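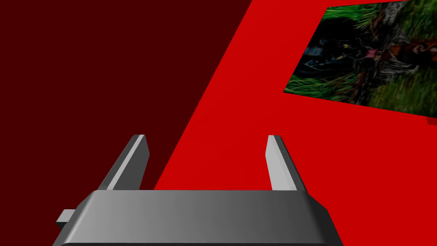
Grip rules before a sim run?
Posted in July by tosteo_28

Our Meravgate checklist has 233 lines and not one says when the fingers may close. What do you all use?

ninh457
Open fingers on approach, target between both plates, then close. Write it down, or everyone has their own version by lunch.
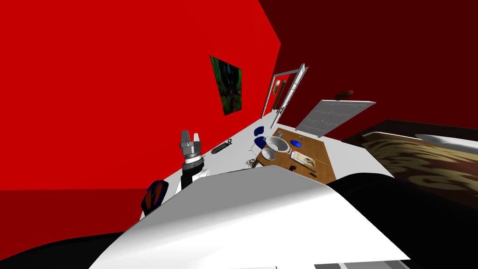

Arm at the white countertop, bowls on the board

Also log the start pose – future you will deny choosing it.

kodano_fan
just close it and see lol

meravgate200
Please don't. Center the part first and check what's next to it.
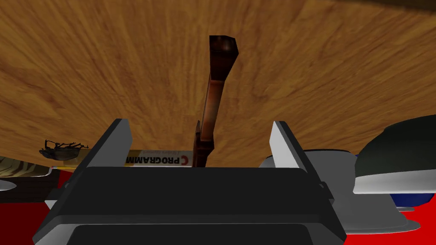 Then stop and look again before you command the grip. Our rule fits on one line, so people have even read it.

Contact | © Kodano Help | Back to top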